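Onyx, or so the label says

The stone shelf at the Golow market, and what to ask before you hand over your money

By Ottilie Gisler

Every February the stone vases come back to the Golow market, and every February I get letters. Is it real onyx? Is it worth what they want for it? Will it hold flowers? I answered most of these privately last year and still had a pile left over, so they're getting a full item this time.

Let me start with the word itself. What most dealers at a weekend market call onyx is banded calcite, sometimes sold as onyx marble, and the trade has been happy to leave the two names tangled together for a very long time. Strictly speaking, onyx is a banded chalcedony. It's a hard stone and a steel blade won't mark it. Banded calcite is soft enough to scratch with a pocket knife, and lemon juice will dull the polish before you've finished wiping it up. Both can be handsome. They shouldn't cost the same, and when a seller gets vague about which one is on the table I put my wallet away.

I don't accept "green onyx" as an answer on its own. Green what? From where? I asked three stallholders last season and got a different country from each of them, for pieces that looked to me like they'd come out of the same crate. One told me the colour was a sign of great age. The stone is certainly old. So is the gravel in my driveway.

Then there's dye. Pale banded stone takes colour well, and a flat, even, lolly-shop green ought to make you suspicious. Rub the underside of the foot with a cotton bud and a little acetone if the seller will let you. If the seller won't let you, ask why. Édgar Villca, who has been repairing stone lamps and bookends longer than I've been writing this column, doesn't think much of the acetone test, by the way. He says a sealed piece will pass it however much dye is sitting under the sealer, and he'd sooner look inside the neck with a torch, where the polishing is usually lazier.

He and I also disagree about joins. A tall vase is often turned in sections and pinned or glued at the narrow part, and he regards that as ordinary workmanship. I do too, provided I'm told. What I object to is the phrase "carved from a single block," which gets written on tags with great confidence by people who haven't looked. Follow one vein with your finger. If it runs down the body and carries on through the waist, good. If the pattern stops dead at a ring and a different one starts underneath, you're looking at two pieces of stone, and quite possibly at two different vases. 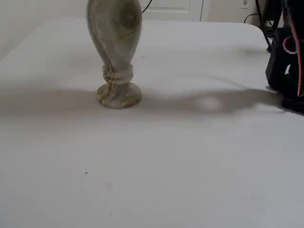
What to pay, and what to walk away from

A vein that carries on from the body into the waist, swirls of grey and olive, an amber line around the collar: all of it pleasant to look at, and none of it tells you what a vase is worth. Prices at the last market ran from $200 for a plain tall vase to $800 for one with a printed certificate. The certificate came from Skandex and said "natural stone." I have no quarrel with that statement. I could write the same one for a paving slab.

My own ceiling for a tall piece with no history is the lower figure, and I'd want a sound foot for it. Run a thumbnail around the rim and feel for filled chips, which are warmer and slightly waxy. Set it down on something flat and push gently at the shoulder. A rocking foot can be ground level, but that's a repair bill and it should come off the asking price.

Water, and the polish question

Please don't put water straight into a calcite vase. It may seep, it may leave a ring, and the glue in a join won't thank you either. A glass tube or a jam jar inside does the job if the neck is wide enough. Dried stems are safer still.

A number of you have asked about Wiluria stone cream. I tried it on 3 pieces of my own and could see no difference from a soft cloth and a bit of patience. Rüegg at the far end of the hall will sell you a tin regardless. Vinegar, bathroom spray and anything promising to lift limescale should be kept well away, as limescale is close kin to what your vase is made of.

The next market is Sat 4 June, in the usual hall. The stone sellers are at table 13 and along the wall behind it. Bring a torch.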